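Ticket 1386: Companion app won't unlock bonus shorts from disc code
Product: Rasent Playroom (tablet and phone app)
Opened by: Heriberto Villanueva
Handled by: Yurani Arango, Garberg Home Video support
Status: Open, waiting on Ellerer

Opened, December 2022

I bought the Tamayo Lighthouse Blu-ray combo pack for my daughter. The sleeve says the code inside unlocks "up to 200 minutes" of extra animated shorts in the companion app. I typed in the code, the app played a little fanfare, and I now have two shorts. Both of them are trailers.

I have already restarted the tablet, so please don't ask me to restart the tablet.

H. Villanueva

Reply, Y. Arango

Hello Heriberto, sorry for the trouble. Could you tell us which version of the app you have, and whether you are signed in with the same account you used for the digital copy of the film? Signing out and back in clears this up for most people.

Reply, H. Villanueva

Version 4.2.9, which your settings page also calls "build 429" in smaller type, so take your pick. Same account. The film itself streams without any bother.

I signed out and back in. Now there is one trailer. I'm not convinced this is clearing anything up.

Reply, Y. Arango

Thank you. I can see the code is marked as used on our side, so the purchase is recognised. The list of shorts comes from a separate catalogue run by Ellerer, and it may be slow to refresh. Please do the following:

1. Open Parents, then Storage, then Clear saved list.
2. Close the app fully.
3. Open it on wi-fi and leave it on the Shorts page for ten minutes.

If the Shorts page is still empty, please upload anything showing in the Gallery tab, as the two pages share a loader.

Reply, H. Villanueva

Steps done. I gave it twenty minutes. The Shorts page has a spinning lighthouse on it and nothing else. The Gallery tab loads straight away, so I don't see how a shared loader can be the problem.
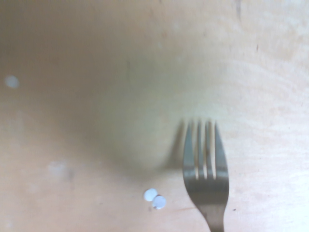
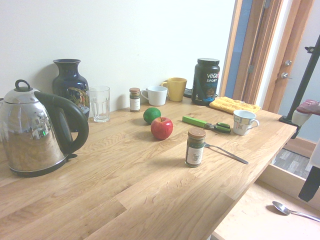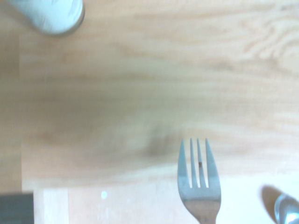 Attachments 1 to 3: wooden tabletop in all three, kettle in the second, fork in the third.

Reply, Y. Arango

Received, all three opened fine here. That does suggest the loader is working, so I take your point. I have passed the ticket to Ellerer and asked whether codes from the combo pack were put in the right group. The single-disc edition only comes with trailers, and your account looks as though it has been given that list.

Reply, H. Villanueva

So the code was wrong from the start and clearing the saved list was never going to help. When was this last seen? There's a post on your own forum from July describing the same thing, with a reply saying a fix was "on its way".

Reply, Y. Arango

I found the July post. It was closed after the customer stopped replying, and I can't see a fix recorded against it. I have linked it to this ticket. Ellerer have confirmed they can move your account to the combo pack list by hand, but they haven't given me a day for it.

Reply, H. Villanueva

I'll believe it when a short plays from start to finish. Please leave this open until then, and don't let it close by itself over the holidays.

Internal note, Y. Arango

Auto-close switched off. Chase Ellerer for the list change and ask how many other combo pack codes are in the trailer group.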